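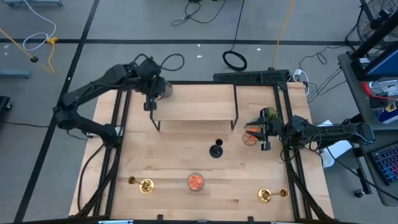

The Culum shelf at the back of the table, with two brass candlesticks lying toward the front.

Culum Tabletop Shelf
By Doltberg
Light wood board, black metal frames

Most tables and counters have one flat level and that's it. Put a Culum on one and you get a second level, plus a handy space underneath. It's a small raised shelf, a flat board carried between two black metal frames, and we love how much use we get out of something this simple. It has lived on kitchen counters, on a sideboard, beside a sink, on a desk and (for one long winter) on top of a piano.

The board
The board is light wood with a plain surface. We leave it pale because it goes with nearly everything, and because a pale surface makes it easy to find what you put down on it. Expect some difference in grain from one board to the next. We don't sort them for a perfect match, so if you're buying two to stand side by side, say so in the order notes and we'll pick a pair that look good together.

The frames
There's one at each end. Each has uprights, a bar along the table and a sloping top bar that rises toward the front corner. We tried a version with a level top bar and it looked like a step stool. The slope gives the shelf a bit of character when you see it from the side, and it helps stop a can from wandering off the end when somebody bumps the table.

The frames stay slim so the space below feels open. You can see right through to the other side, which makes a big difference in a small kitchen – a solid riser can turn the back of a counter into a wall.
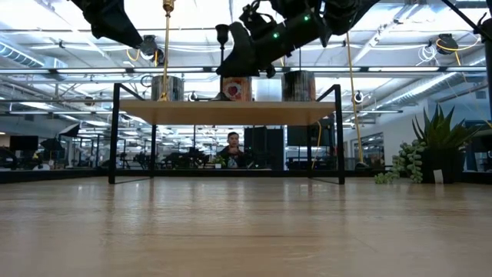

Cans up on the board, gold stand in front, black candlestick beside the middle can.

What goes on it
Cans are the obvious thing, and a row of them looks surprisingly good at this height. Spice jars, mugs, small plants, a radio, the good olive oil. We've kept tea on ours since November and the tea has never been so tidy.

Candlesticks are the other favorite. Stand them in front of the shelf and use the board as a backdrop, or put short ones on top if you want the light higher up. A tall, narrow one and a shorter one make a nice uneven pair. If you plan to light them, keep the flames well clear of the board, and never set a burning candle underneath it!

Underneath is good for flat things: a cutting board, a tray, placemats, the mail you haven't opened. Slide them in from the front.

Load
10 pounds, spread along the board. That covers a full row of cans with room to spare. Don't stand or sit on it, and please don't use it as a monitor stand for anything heavy.

Putting it together
The shelf ships flat: the board, two frames, a bag of screws and a hex key. Lay the board face down on a towel, set the frames at the ends with the sloping bars rising toward the same long side, and start all the screws by hand. Tighten them only after you've turned the shelf right side up and checked that it sits level. If it rocks, loosen the screws at one end, press down gently and tighten again. That fixes it nearly every time.

Feet
Stick-on pads are in the bag with the screws. Use them on a glossy tabletop, where bare metal can leave marks. There are 3 spares, as pads like to disappear.

Care
Wipe the board with a damp cloth and dry it right away. Leftover rings from cans and glasses usually come off with a little dish soap. For a stubborn one, rub lightly along the grain with a fine sanding pad and follow with a thin coat of Mikuš board oil, then let it sit overnight. The frames need only a dusting. No dishwasher, please, for any part of it.

Which finish?
Light wood and black is the one we make all the time. A darker board comes and goes. When it's in stock it shows up in the finish menu, and when it isn't, we don't take back orders. The frames come in black only.

Goes well with
Vomuma candlesticks, tall and short. Sold separately.
Mikuš board oil, small tin.
Extra pads and screws, sold as one bag.

Questions we get a lot

Can I stack two of them?
We'd skip it. The sloping bars don't give the upper shelf anything flat to rest on.

Will it work outside?
For an evening on the patio, sure. Bring it in afterward, though – the board will gray and may cup if it's rained on.

Can I screw it to the table?
There are no holes in the lower bars and we don't suggest drilling them. With the pads on, it stays put nicely.

Do you sell the board alone?
Yes, and the frames too. Write to us with your order number and we'll send a price.

Returns
90 days, used or unused, as long as all the parts are in the box. Shipping is free within the lower 48 states.

We've now sent out 3000 of these from the Doltberg workshop, and we still like hearing what people put on them. Photos are welcome at the address on your packing slip.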